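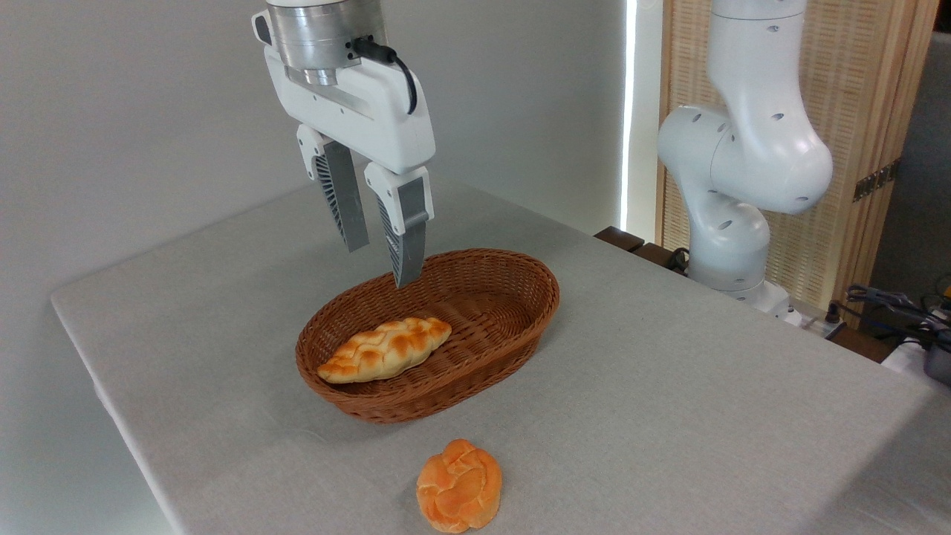

A woven wicker basket, brown.

Wickerwork

Wickerwork is the weaving of thin, flexible rods or strips around a stiffer framework to make baskets, furniture, screens, fish traps and similar goods. The word refers to the method and to the finished article, and does not name a material. Willow, rattan, reed, split hazel and bamboo are all used, as are twisted paper cord and plastic strand. In everyday speech "wicker" is often treated as the name of a plant or a kind of wood, a usage found in shop labels and household inventories but avoided in the trade.

The article below deals mainly with willow and rattan work. For coiled and plaited baskets, which are built up on different principles, see Coiled basketry and Plaiting.

Terms

The upright members of a basket are called stakes. The rods woven horizontally in and out of them are called weavers. The sticks that form the foundation of the base are bottom sticks, and in a round base they are usually pierced and threaded through one another to form a cross, known as the slath. The finished upper edge is the border. A row of heavy weaving placed to hold the stakes at a given spacing is a wale, and the wale laid where the base meets the side is the upsett.

The butt is the thick lower end of a rod and the tip is the thin upper end. A natural bend in the rod gives it a belly (the inside of the curve) and a back. Usage of the last two terms varies between districts, and older manuals are not consistent with one another.

Materials

Willow

Willow for basketmaking is grown as a coppice crop. Cuttings are set in rows in moist ground and cut back each winter to a low stump, or stool, from which straight shoots rise the following spring. The shoots are harvested after leaf fall. Close planting discourages side branches, which leave knots and make the rod liable to break when bent.

Several species and many named varieties are grown, among them forms of Salix triandra, Salix viminalis and Salix purpurea. S. triandra gives a fine, hard rod with little pith and is generally favoured for good household work. S. viminalis is coarser and grows quickly, and has been used for hurdles and farm baskets. S. purpurea is slender and tough, with bitter bark.

Rods are sold in three principal forms. Brown willow is dried with the bark left on. White willow is cut, kept standing in shallow water until the sap rises, and then stripped. Buff willow is boiled with the bark on for several hours before stripping, so that tannins from the bark stain the wood a reddish tan. The colour of buff willow varies with the variety, the length of the boil and the age of the water, and makers matching a set of baskets will normally take all their rods from one batch.

Rattan

Rattan is the stem of a group of climbing palms native mainly to tropical Asia. Unlike bamboo it is solid. The glossy outer skin is split off and sold as chair cane, while the inner part is drawn through dies to give a round or flat section of even thickness, sold as centre cane or pulp cane. Because it is uniform along its length and available in long pieces, centre cane is easier to learn on than willow and is widely used in teaching. It has no natural taper, so it cannot produce some of the patterns that in willow depend on the difference between butt and tip.

Other materials

Paper cord, made by twisting strips of strong paper tightly and sometimes around a wire core, came into use for furniture in the early twentieth century. Extruded plastic strand is now common in outdoor furniture, where it is woven over a welded aluminium frame. It does not need soaking and is not attacked by beetle, though cheaper grades become brittle in strong sunlight.

Preparation

Dried rods must be soaked before use. The time needed depends on thickness, water temperature and whether the bark is present. White and buff rods of moderate length take an hour or more in cold water; brown rods may take several days. After soaking, the rods are wrapped in damp cloth and left to mellow, usually overnight, which allows the moisture to even out through the wood. A rod worked too soon will crack on the outside of the bend. A rod left wrapped too long becomes greasy on the surface and may discolour.

Centre cane needs only a short soak. Prolonged soaking raises the fibres and leaves a hairy finish, which is commonly removed by singeing.

Construction

A round stake-and-strand basket is normally made in the following order.

The slath is formed and tied in with 2 fine weavers, which pass round the crossed sticks before the sticks are opened out into evenly spaced spokes. The base is then woven outwards, slightly domed so that the finished basket stands on its rim. Stakes are pointed at the butt and driven in beside the bottom sticks, pricked with a knife or the thumbnail where they leave the base, and bent upwards. Their tips are gathered in a hoop or tied together to hold them upright.

The upsett is woven next. It fixes the angle at which the sides will rise, and faults in it are difficult to correct later. The siding follows, beaten down at intervals with a rapping iron to keep it dense and level. A further wale is commonly placed at the top. Finally the stakes are bent down in turn and woven into one another to form the border, and the projecting ends are trimmed.

Square and rectangular bases are made on parallel sticks held in a screw block. Frame baskets are built differently, on two hoops set at right angles, one forming the rim and the other the handle and keel, with ribs added as the weaving proceeds.

Weaves

Randing uses a single weaver passed in front of one stake and behind the next. In French randing, one weaver is started at each stake and all are worked round in sequence, so that the wall rises evenly.

Slewing is randing with two or more rods used together as one. It is fast and makes good use of thin or uneven material.

Pairing uses two weavers crossed over each other between stakes. It grips firmly and is the usual weave for bases.

Waling uses three or more weavers, each passed in front of two or more stakes and behind one.

Fitching is a form of pairing in which the weavers are twisted tightly to hold stakes across an open gap. It appears in openwork linen baskets and bird cages.

Regional practice: the Rallum district

The low ground around Rallum supported a willow trade supplying baskets to fruit growers and fish merchants. At its greatest extent the district had 627 acres under willow, most of it divided into small holdings and worked by families who also kept cattle. The holdings lay on both sides of the Sistell, a slow river whose winter floods left silt on the beds.

The characteristic product was the Kerslake, a straight-sided fruit basket with a slewed wall and a heavy plain border, made to stack when full. It took its name from the village where it was first made. A smaller type, the half Kerslake, had the same base but a shallower wall. Both were made of brown willow and were treated as packaging, returned to the grower when empty and burned when broken. Few early specimens survive for this reason.

Stripping was carried out centrally at Trolusach, where there was a boiling tank and a row of drying rails. The works closed in 1964, by which time fibreboard trays had replaced returnable baskets in the fruit trade. A collection of 103 baskets, tools and part-finished bases is held in the town museum there.

Deterioration and care

Wicker kept in very dry rooms loses moisture and becomes brittle, and weavers then tend to fail at the border and at the handle joints. Damp storage encourages mould — chiefly on brown willow, where the bark holds water. Furniture beetle attacks both willow and rattan. Infested pieces may be treated by freezing, provided they are sealed in polythene beforehand.

Surface dust is removed with a soft brush. Unvarnished willow may be wiped with a damp cloth and dried away from direct heat. Broken weavers can be replaced by inserting a soaked length alongside the damaged section, with each end resting against a stake. Replacement of a broken stake is more involved and usually means undoing part of the border.

See also

Chair caning
Coppicing
Hurdle making
Rush weaving

Page last edited 13 Oct 2026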